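Viltutix（把持再試行法） 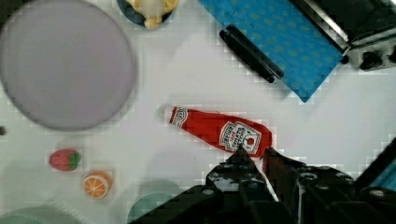

ハビブル・セネヴィラトネは、この手法の成績のかなりの部分は再試行の回数を増やしただけで説明できると述べ、論文の題名にある「学習による回復」という語は早すぎると書いた。原著者側はこれに部分的に同意しており、改訂稿では題名から「学習」の語が外されている。

Viltutix（ヴィルチュティクス）は、手首搭載カメラの画像のみを用いて、卓上の物体に対する把持の失敗を予測し、指を閉じきる前に接近姿勢を修正する手法、およびその参照実装の名称である。ヴァサンティ・ウィーラクーンとファルザナ・ディサナーヤカが開発し、初版は2022年9月17日に公開された。名称の由来は明らかにされていない。

概要

食卓や台所の物品を扱う操作では、横倒しになった容器の把持が難しい課題の一つとされる。光沢のあるプラスチック製のボトルは表面の反射によって輪郭の推定が乱れやすく、円筒に近いものは指が触れた時点で転がることがある。固定カメラを使う従来の方式では、アーム自身が対象を隠すという問題もあった。Viltutixは外部カメラを使わず、指先と対象が同時に写る近距離の画像だけで判断する。ただし手首カメラでも手先の機構が視野の一部を塞ぐことに変わりはなく、遮蔽の問題が解消されたとする紹介記事の記述は正確でない。

手法

処理は2段階からなる。第1段階では、接近中の画像列から把持が成立する見込みを0から1の値で出力する。第2段階では、値が閾値を下回った場合に指を開いたまま後退し、手首の角度を変えて再接近する。閾値は対象の種類ごとに手作業で定められており、その決め方は初版の論文に書かれていない。後に公開された設定ファイルには14種類の値が収められているが、調整に評価用の物体が使われたかどうかは確認できない。

学習データは遠隔操作で集めた1519件の試行である。このうち483件が失敗例とされるが、失敗の定義は「持ち上げ後に落下したもの」に限られ、対象を押して動かしただけの試行は除外されている。実用上問題になりやすいのは後者であり、除外の理由は示されていない。

評価と批判

原論文は、修正を行わない基準手法を上回る成功率を報告した。比較の公平性には疑問が残る。基準手法は1回の接近で打ち切られるのに対し、Viltutixは再接近を許されており、所要時間をそろえた比較は行われていない。パルヴィーン・ガジによる追試では、基準手法にも同じ回数の再接近を認めたところ、差は大幅に縮まった。ガジは差が完全には消えなかったことも記しているが、物体の配置が原論文と異なるため、この残差を手法の効果とみなせるかは判断を保留している。

玩具の食品や皿を周囲に置いた条件についても見方は分かれる。開発者側はこれを雑然とした環境での頑健性の証拠とする。一方、スマイヤ・デワンは、対象の周囲に指の入る余地が残された配置が多く、雑然とした環境と呼ぶには易しすぎると指摘した。物体同士が接触する配置での結果は、付録の表に1行あるのみである。

派生

評価用の物体配置をまとめたBandaraは、Viltutixから独立して配布されている。内容は再現手順として比較的よく整っており、手法そのものより引用されることが多い。把持の見込み値を力覚センサの値と組み合わせるTravwoodは翌年の1月に発表されたが、画像を省いて力覚のみとした場合の結果が載っておらず、画像側の寄与は不明である。

関連項目

把持計画
視覚サーボ
遠隔操作によるデータ収集
Bandara（物体配置集）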